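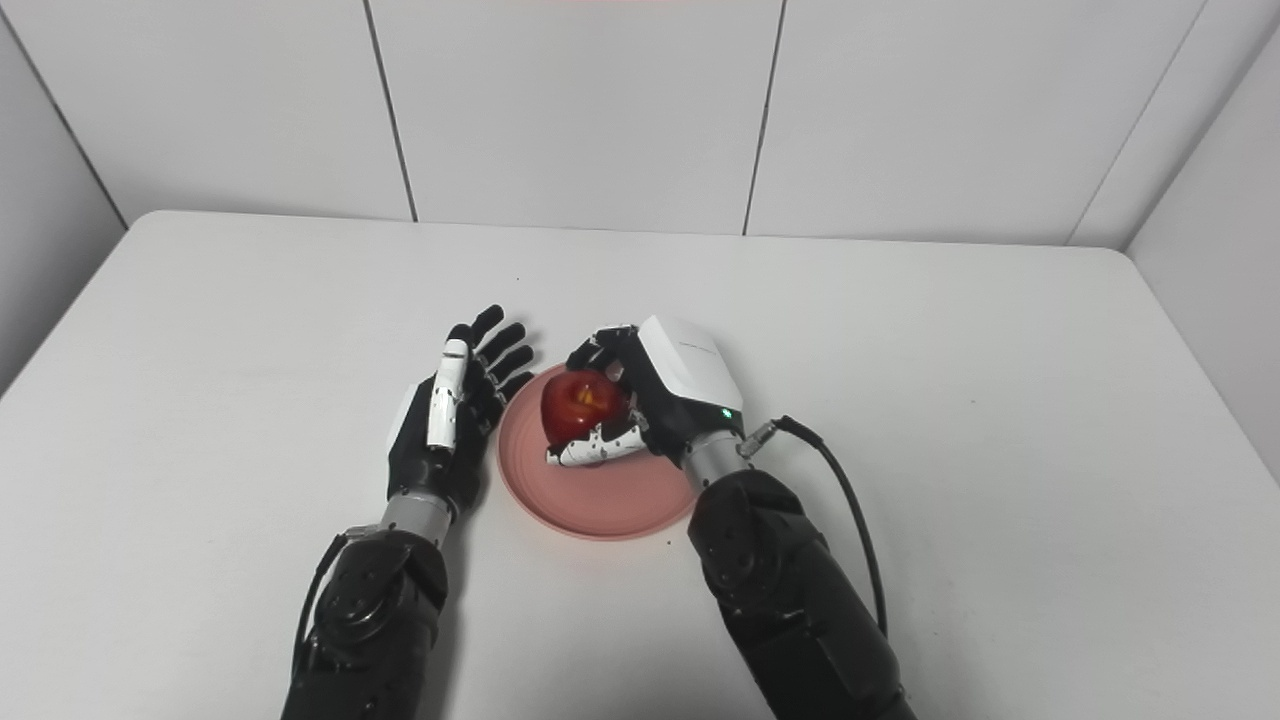
Hollis opened the July thread by asking whether a plate and one piece of fruit is enough of a table setting to be worth its own folder, and said a bowl would be more useful. We love bowls too! They get a folder of their own in the next release. Plates stay first in Pulldale, and the rest of this card covers them.

# Pulldale / `plate-and-apple`

Simple tableware on a white table. The folder holds 47 clips and 2 kinds of object:

- **plate**: round, pink, raised rim
- **apple**: red, whole

The pink is a joy to work with. It stands out from the white table, and the raised rim gives you a clear edge to label against.
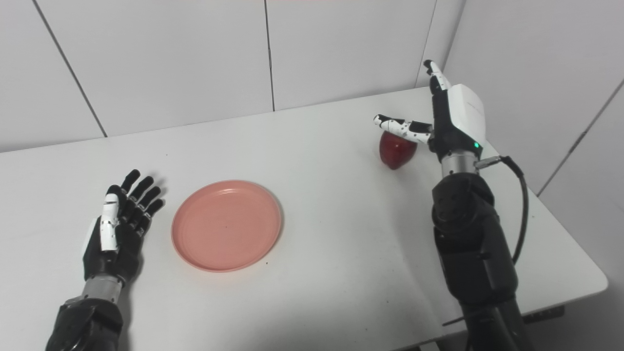

*Plate and dark red apple, with the apple partly hidden.*

## Labels

Every clip has a `setting.json` with these fields:

| field | values |
|---|---|
| `plate_state` | `empty`, `holding` |
| `apple_place` | `on_plate`, `on_table`, `not_visible` |
| `apple_hidden` | `none`, `part` |

Use `not_visible` freely. It only means the apple can't be found in that still, so please don't read it as "no apple in the clip." 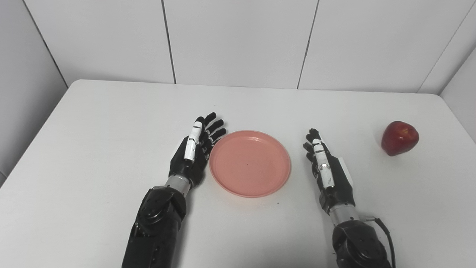

*Apple off to the right of the plate, near the table edge.*

## Known issues

- Small dark specks on the plate or table are left unlabeled.
- The red of the apple shifts between stills. Go by shape if your color threshold gets fussy.
- 6 clips still use the old field name `fruit_place`. Run `areo fix-fields` to update them.

## Loading

```
areo get rullosier/pulldale --folder plate-and-apple
areo check --limit 100
```

New label ideas are very welcome, bowls included!

Card last edited September 7, 2026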